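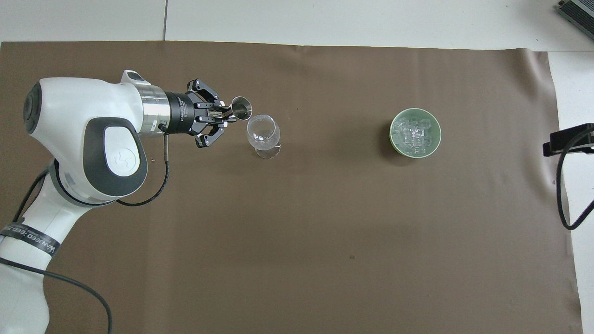 Do you really need a jigger to make drinks at home? For anything with citrus or a strong liqueur in it, get one, because a splash too much lime will wreck the glass and you can't take it back out.

OK so. Quick post, I have bread in the oven and maybe half an hour.

I held out against measuring for years. My whole method was to tip the bottle and count in my head, and my counting speeds up when people are talking to me. Which they always are. Same drink twice in a row, two different drinks. My sister used to ask for "whichever one that was last time" and I had no idea.

Then Chiyo Oda came for dinner in December and asked where my jigger was. Didn't have one. She made everybody's drinks with a tablespoon, very patiently, and they were the best drinks that ever came out of my kitchen. Bought a jigger that same week.

What I've learned since, no particular order.

Stainless steel. Just get stainless. I had a plastic one first, from the Andar shop near the station, and it held on to the smell of anise no matter what I did. Steel rinses clean in a second.

Small is fine. I thought I'd want a great big one with lines for everything. Nope. I use 1 ounce and 2 ounces and that covers nearly all of it. Half ounces I eyeball, don't tell Chiyo.

Fill it to the rim. Really to the rim, where it bulges a little. I was stopping short for months becuase I was scared of spilling and then wondering why everything tasted thin.

Hold it close to the glass, then tip it in one go. Slow pouring is what makes it dribble down the outside. If it's right over the glass already there's no trip across the counter with a full cup, which is where I lose most of mine.

Put something down first. Brown paper is great, off the roll, the kind you wrap parcels in. Sticky stuff goes on the paper, paper goes in the trash, table is fine. I did this for my brother's birthday and cleanup was maybe a minute. Also it looks kind of nice? Like a restaurant that does crayons.

Glasses. I don't own proper cocktail glasses and I'm not going to. Short stemmed wine glass does the job. Holds enough, you have a stem so your hand isn't warming everything up, and I have seven of them left from a set I got when I moved in. Spritzes go in there, a gin and tonic goes in there, my daughter's juice and soda goes in there when she wants to be fancy.

Ice in a bowl. This was the big one for me. I used to run back to the freezer for every single drink, crack the tray, drop two on the floor, kick them under the fridge. Now I empty the trays into a ceramic bowl before anyone gets here and it sits on the table with a spoon in it. Put the bowl in the freezer beforehand if you remember. I don't, mostly. A cereal bowl's worth does four drinks, then refill. Pour off the melt before you top it up or the new cubes all weld together.

Keep the bowl off to one side, too, not between you and the glass. Sleeves.

The one I make most right now:

2 oz Porneo (the bitter orange one, not the red)
1 oz lemon
a little honey loosened with hot water, a spoonful or so
Ice, then soda up to wherever you like

Stir in the glass. No shaker. I do own a shaker, it's a Huleck, it leaks, it lives behind the blender.

If you can't find Porneo any bitter orange aperitif will do but go easier on the lemon. And if you want it without alcohol, strong black tea, cold, same amounts. I like that one better on a weeknight to be honest.

Somebody asked last time about the Mihăilă plum syrup. Yes I still have it, no I haven't worked out what to do with it. Half an ounce in soda is nice. An ounce is cough medicine. See, jigger.

Oh and wash the thing between drinks if you're going from sweet to sour. Quick dunk in a mug of water next to you is plenty. I keep forgetting the mug and then my lemon has honey in it and teh next person gets a surprise.

Right, timer's going. Will do the ginger syrup post next, I know I said that before. If you have a trick for clear ice that doesn't involve a cooler in the freezer, leave it in the comments, my freezer is full of soup.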